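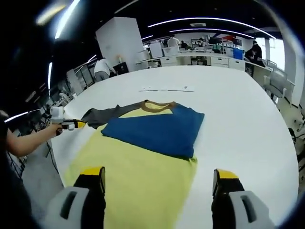
A colour-block shirt part-way through folding: yellow body, cobalt panel, grey sleeve, brown ribbed collar.

The fold before the fold

Most folding faults in knitwear and jersey start at the sleeve. Graça Fonseca, who runs the finishing room at Bakimside, teaches new staff to deal with it first, while the body is still flat on the table and the hem is square to the edge.

The colour-block shirt is her usual training garment. Each panel is a separate piece of cloth, and the seams between them show at once whether a fold has wandered. On a plain shirt an error of a centimetre disappears. On a yellow body with a blue section across it, the diagonal gives it away.

Her sequence is short. Lay the shirt out and smooth from the collar towards the hem, never across. Take the sleeve by its end and draw it out until the shoulder seam stops puckering. Bring the side in to a line dropped from the middle of the shoulder, then turn the sleeve back along that line so the cuff points at the hem. Repeat on the other side. Fold up from the bottom in thirds.

Ribbing needs separate treatment. A V-neck trim will stretch if it is used as a handle, and it recovers slowly. Fonseca leaves the collar alone until the last turn, then settles the point of the V with a flat palm.

Table surface matters more than table size. Bakimside tried a felt top in February and gave it up after 60 garments: jersey clung to it and the hems dragged. A smooth white laminate went in afterwards. Pale cloth is harder to see against it, but lint is easier to wipe off.

The finished shirt should measure the same across the top and bottom edges. If it tapers, open it out to the sleeves and start again from there.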